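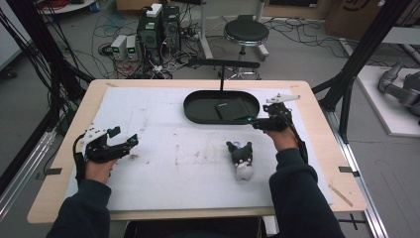
The Small Table, Room 705
Reading time: 2 min

Rocío Tamayo and Yuzhen Peng share a worktable in room 705, and in July they put together this page of what was on it. Most of the things are small and get moved many times a day.

The plush
A black-and-white cat-like toy with pointed ears and a pale lavender tuft on its head. The muzzle and belly are white. Yuzhen calls it Pirka. It rarely stays upright for long.

The tray
Black, oval, with a raised rim. It sits toward the far side of the table, and the flat black box is kept in it.

The tabletop
White, with a wooden edge. The gray scuffs have built up over two years of use and no longer wipe off. There is a small brown stain on the left that Rocío has tried to remove with dish soap and with baking soda.

The edge
Two small dark pieces of tape are stuck to the wood, one on each side. Please leave them where they are.

The stool
Round and black, on a chrome base. It stays behind the table. Rocío found it at a secondhand store in Cáceres and carried it up three flights of stairs.

More tables from the same floor will be added as they are ready.

Contact: Vundaleo, room 705 | © Vundaleo | Back to top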